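Stelldale Night Market Returns to Fothergill Street

Sep 25, 2021

The night market is coming back! After a long gap, the stalls will return to Fothergill Street on the first Saturdays' replacement schedule the town approved this summer, which in plain terms means five evenings in October, all of them from 5 until 9. Entry is free, and so is parking in the lot behind the old Cimedard bakery.

If you went to the last one, you'll remember the dumpling line that stretched clear past the post office (worth every minute). The dumplings are back, and so are the roasted corn, the cider doughnuts and the pepper jelly that sold out before dark. New this year is a whole row of bread and cheese makers from up the valley, plus a stand that sells nothing but pickles. Nine kinds of pickles! 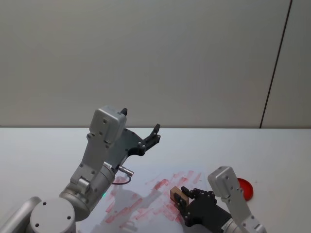
Music and the Lullent Bridge lights

Music starts at 5:30 each evening on the steps of the library. The opening night goes to the high school brass band, who have been practicing in the parking lot all month and sound terrific. Later evenings bring fiddle tunes, a gospel choir and a swing group that will teach a few steps to anyone willing to try.

Down at the river end, the Lullent Bridge will be strung with 1000 paper lanterns, made over the summer by children at the town's elementary schools. They'll be lit at dusk, and the walk from the last stall to the middle of the bridge takes only a couple of minutes, so bring the little ones along even if they're getting sleepy.

History fans have something to look forward to as well. The library will set out its collection of old market maps and prints in the reading room, including a copy of a London street plan from 1666, the year of the Great Fire. The original isn't ours, of course, but the copy is big and beautifully clear, and you can trace the lanes with your finger.

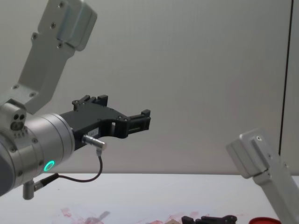 The reading room stays open until 8:30 on market evenings, with hot tea by the door. Strollers can use the side entrance on the garden side, where there's a ramp.

Fothergill Street will be closed to cars from mid-afternoon, and the crosstown bus will stop at the fire station instead. Most stalls take cards, but a few of the farm stands are cash only. Dogs are welcome on a short leash everywhere except the food tent.

Rain or shine, the market goes ahead. There are still a few stall spaces open for local makers, and forms can be picked up at the library front desk during regular hours.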